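### 4.2 Where a pair of shoes goes, and who decides

We came to the shoe rack rather late in this study, having spent most of the first field period on coats, and it is fair to admit that we had thought of footwear as a side matter. The households in Estness and Plellstead persuaded us otherwise. Ask people how they keep their entryways and they will talk for a minute or two about hooks and then, with real feeling, for a quarter of an hour about shoes -- which ones may stay by the door, which ones must go up to the bedroom, and whose turn it is to put them straight.

The rack that concerns us in this section is of the plainest sort, with 2 shelves of gray fabric on a light frame of metal tubes. Racks of this kind were easily the most common in the homes we visited, and people spoke of them with a mild, settled fondness. They weigh little, they can be wiped down after a muddy week, and they can be carried to another room when guests are expected. Their fabric shelves do raise a question that a board shelf does not, namely how a shoe with a thick sole and a good many straps should be set down so that it stays beside its partner. Sandals were the usual subject of this question. In the summer months they made up the larger share of what lay near the door, and they were also the shoes most often reported as "half put away."

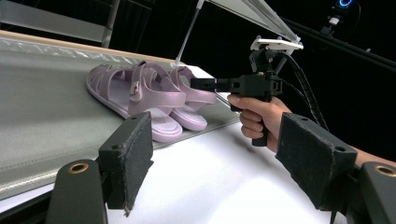

*Figure 6a. Strappy sandals in pale lilac, one slightly overlapping the other, on gray fabric.*

Straps are the whole trouble, one respondent from Plellstead wrote in the margin of her questionnaire, because you pick up one sandal and the other comes along by the buckle, and then you put them down any old way and tell yourself you will see to it after supper. We heard versions of this from many others, and we have come to think of it as the ordinary condition of a pair. Srivastava's useful term for it is "loose pairing," by which is meant that two shoes are near enough to be found together but are not lined up, and would not be called tidy by the stricter members of the family. Loose pairing costs very little effort, and for a household with only a few shoes by the door it seems to do perfectly well.

Once the shelf fills up, things change. A loosely paired set of sandals takes more width than a straight one, and the next person to arrive either moves it or puts their own shoes on the floor. In the Ternholm questionnaire, which drew 700 usable replies, this was the situation respondents returned to most warmly in the space left for comments. Several described a private rule of their own for settling it. Toes out was the favorite, with the argument that a shoe can be stepped into directly if the rack is low. Toes in had its defenders as well, mainly among those who disliked seeing worn toes from the hall, and a smaller number turned one shoe each way to save room, a habit that seems to come from the box the shoes were sold in.

The choice of shelf was, to our surprise, argued over less than the direction of the toes. Most people gave the upper shelf to whatever had been worn that day and the lower one to shoes that were waiting -- for better weather, for a wedding, for a child to grow into them. The lower shelf is shaded and asks for a bit of a stoop, and so what goes there tends to stay there. Small, light shoes were often sent down for exactly this reason, the upper shelf being wanted for boots and for anything belonging to a person with a bad back. When we went again to 100 of the households in August, the lower shelf was the part that had changed least, and a few people greeted their own sandals there with some surprise. 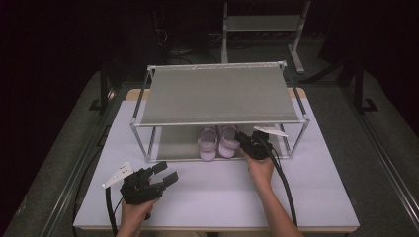

*Figure 6b. Pale pink shoes side by side on the lower shelf, toes toward the front.*

### 4.3 Shared racks and the matter of turns

So far we have written as though each pair had one owner and each owner put away their own shoes. In shared homes this is seldom so. Shoes are moved by whoever needs the space, and the mover's rule for toes and shelves may not be the owner's. In Estness we found that the person who swept the hall usually had the last word, whatever had been agreed beforehand, and that the others mostly knew this and did not mind it very much.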